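**Ovlow hand-guiding kit, used for four weeks in February**

I bought the Ovlow kit to teach our arm some simple table work without writing code. You hold the arm by the wrist, move it through the task and press a pedal to save each try. The first evening I saved very little – the arm felt heavy and my movements were not smooth. After Shewit Yimer showed me how to lower the resistance, it became much easier.
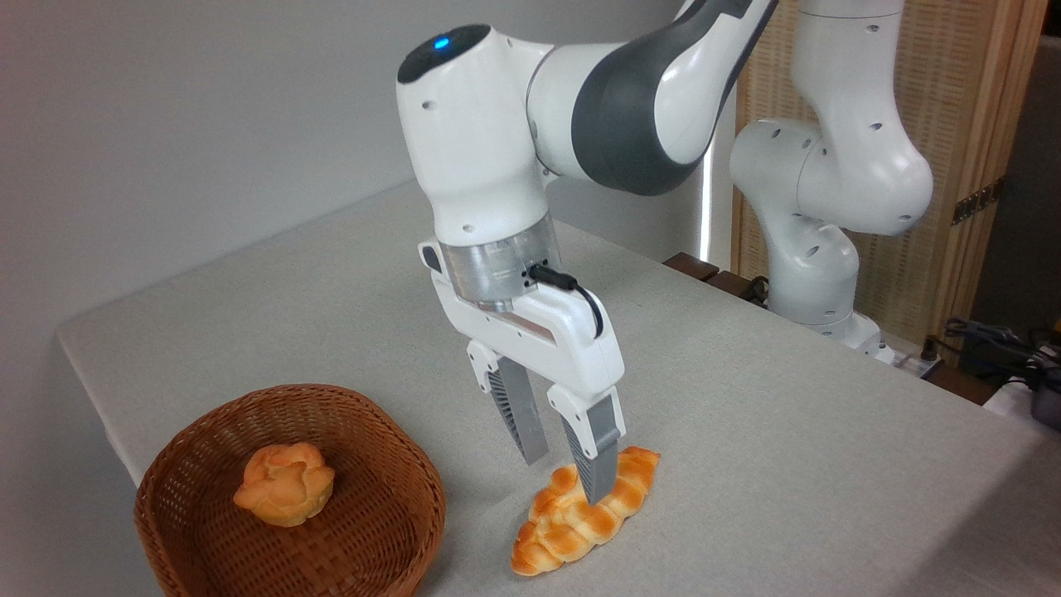 How long does it take to learn the pedal? Two evenings were enough for me, and my colleague needed only one.

Bread was harder to teach than blocks, as I often closed the fingers too early. By the end of the month we had 548 saved tries. The manual is short and the pedal cable should be longer. I would still buy it again.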